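Poltimow hand-held gripper kit, evaluation unit: comments invited before purchase
Forum: Procurement and Equipment Review > Robotics and Automation

hepburn_labs_admin
Posted October 27, 2023

Our department has the Poltimow hand-held gripper kit on evaluation and must decide whether to convert the loan into an order. The exercise in progress is retrieval of small items from confined spaces, which is the use named in our original request. 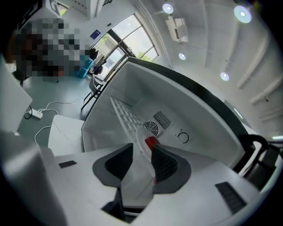

The quotation covers one gripper, a spare pair of finger pads, a carrying case and access to the supplier's recording software for a single workstation. The price is $810 per unit, with the software renewed yearly under a separate agreement. We would be ordering 11 units. I would be grateful for comments from any department that has operated the kit for more than a few weeks, particularly on pad wear and on the quality of support.

turkex_user_39
Reply

We have operated the same kit since August. The gripper itself has given satisfactory service. The textured pads hold small rounded items well, and new operators have needed very little instruction.

Our reservation concerns the width of the housing. In a compartment such as the one you show, the operator must plan the approach before reaching in. Anything placed close to a side wall takes noticeably longer to pick up. I would recommend that your evaluation include items in the back corners, as the supplier's own demonstration places everything near the middle.

millrace
Reply

I must disagree with the previous comment on one point. The width of the housing is a known property of the product and is stated on the data sheet. If the robot arm that will later carry out the task is fitted with the same hand, then the operator should be subject to the same limits. A narrower hand-held unit would produce recordings that the arm could not repeat.

The more serious matter is the software agreement. Our office found that the renewal terms permit the supplier to withdraw support for older versions on 30 days' notice. We asked for this clause to be amended and it was amended, but only after the order had been delayed by a month.

turkex_user_39
Reply

The point about matching the arm is accepted where an arm with that hand is in use. Ours is not. We purchased the kit for trials with the Condo arm, which carries a slimmer hand, and the two do not correspond. The sales representative was aware of this at the time of the order – I would have expected it to be raised.

hepburn_labs_admin
Reply

Thank you both. Our arm will be supplied with the Poltimow hand, so the first concern may not apply to us. I will have the back corners added to the test sheet regardless. Could either of you comment on the pads?

millrace
Reply

We replaced the first pair after 11 weeks of daily use. The surface had become smooth along the inner edge and glass items had begun to slip. Replacement is a simple task and requires one small hex key, which is not in the case. Please note that the pads are sold only in pairs, even when one side alone is worn.

quartermaster_b
Reply

Our experience of the pads was less favorable. We work mainly with cartons, and the edges cut into the surface well before the interval mentioned above. The supplier declined to treat this as a warranty matter and described it as ordinary wear. I do not consider the kit poor value, but an order of the size proposed should include at least two spare pairs per unit, negotiated into the price.

millrace
Reply

Two pairs per unit seems excessive for light items. One additional pair would be sufficient in my view, with a fixed price for later orders.

hepburn_labs_admin
Reply

I have written to the supplier requesting a revised quotation with one additional pair per unit, a fixed price for further pads, and the amended notice clause. The thread will remain open until the reply is received.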